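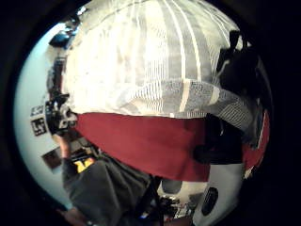 Ronaldo Siqueira remarked, when the first folding cell was being planned at the Grodlow linen service in Breseck, that he could live with a machine taking the work but wanted to know who would answer for it when a load came back wrong.

March
By Washington Coutinho

CHAPTER 6
Automation and the Work That Remains

The question is a fair one, and this chapter begins with it. Textbooks on automation often start with output. At Grodlow, a hand crew of 60 handled sorting, folding and packing, and each job had its own pace and its own small decisions. Cloth is hard for machines: it bends, bunches and hides its own edges. Striped fabric, red cloth and dark gray fabric may all lie in one heap, and a worker separates them with hardly a thought.

When part of such work is automated, the remaining tasks change. Workers spend more time on exceptions, on checking, and on teaching the system what a good result is. Pay grades and training seldom keep up — a problem taken up in Section 6.3. Section 6.2 compares Grodlow with the Holanda plant, where about 100 employees were consulted before any equipment was ordered.

Contact: Retatow Press, Box 1696, Breseck. All rights reserved. Back to top
Last updated: March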